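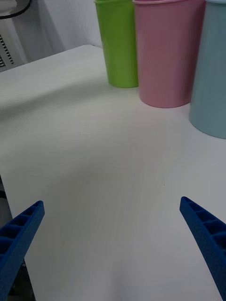 Robot Manipulation, Handout 4
Comparing grippers: fingers, wrist cameras and a lot of cups
Sedemdale, spring term

Bring this sheet to both lab sessions. Last time we finished with calibration, and by now every bench should have a saved hand-eye transform. If yours has drifted (you'll know, because the arm will close neatly on thin air beside the cup) run the calibration again before you start anything here. It's quicker than trying to correct for it by eye.

4.1 What we are comparing

There are 2 sets of fingers for the parallel gripper. The Imhof set is smooth and solid. The Vukotley set is printed, with hollow pockets, and gives a bit under load. Both fit the same carriage, so the motor, the controller and the camera all stay put when you swap them. I love this experiment, partly for that reason: you change one thing and the whole feel of the grasp changes with it.

Tapered plastic cups are a wonderful test object. They're cheap, light and harder than they look. A jaw that closes flat and parallel meets a wall that leans outwards, so on a stiff finger the contact shrinks to a short line or even a point. Squeeze harder and a thin cup buckles. Squeeze less and it slides down through the jaws as you lift. A finger that can bend a little should spread the contact over a bigger patch - should, I say, and your job is to find out how much of that survives on a real bench.

4.2 What the wrist camera gives you

Look at the view with the jaws open and three cups waiting: green, pink and pale blue, in a staggered line with the pale blue one closest. The blue fingers come in from the two bottom corners and will be in every picture you record. Students often want to crop them out. Please don't! The fingertips are the best ruler you have. Once the tips and the cup are at nearly the same distance from the lens, the gap between them tells you directly whether you're centred.

Now the awkward part. The cups overlap from this angle. Pink hides a little of the green one's right side, and pale blue does the same to pink. If your detector takes the middle of the visible patch of colour as the middle of the cup, it will be pulled to the left for both green and pink. The pale blue cup has the opposite trouble: only its left portion is in view, so the middle of what you can see is again not the middle of the cup. All three rims run into the top of the picture as well, so don't rely on finding a full ellipse there. The bases are a much better bet.

Colour thresholds look easy with a lime green cup on a white table, and for that cup they are. Try the pale blue one before you celebrate. It's a slightly greyish blue, and the table has soft grey shadows of its own. Work in hue and saturation, set a minimum blob size so that small specks on the table are ignored, and mask out the fingers, because a strong royal blue will swamp a loose blue threshold.

4.3 Procedure

Start with the Imhof fingers. Home the gripper, set the closing force to the lowest step and place one cup at the marked spot. Approach, close, lift, hold, put down. Write the result in the log straight away as held, slipped, crushed or missed. Then go up one force step and repeat. When you reach the top step, swap to Vukotley and do it all again from the bottom.

After the single cup, set up the row of three and pick them from nearest to farthest. If there's time, try it in the other order and watch what happens to the neighbours when an open jaw has to fit between them. It's great fun and very humbling.

Re-zero the jaws after every finger swap. Skipping this ruined half of last year's data.

4.4 Logging

The Climura controller writes motor current and jaw position at 1000 samples a second. Leave it at that rate. The moment of first contact is a small bump in the current and it vanishes if you sample too slowly. With the soft fingers the bump turns into a slope, and deciding where contact begins is a real question with more than one good answer. Pick a rule, write it down, use it for both sets.

The shared folder holds 486 grasps from earlier groups, with logs. Use them to test your contact rule, but keep them out of your own results table.

4.5 To hand in by the end of April

One plot of success against force step, both finger sets on the same axes. One current trace from each set, with contact marked. A page on where your detector put the centre of each cup in the row, where it really was, and why they differ. If you got a surprising result, put it first. I'd much rather read about a strange failure you looked into properly than a tidy table.

Next handout: closing the loop, moving the arm while the camera is still looking.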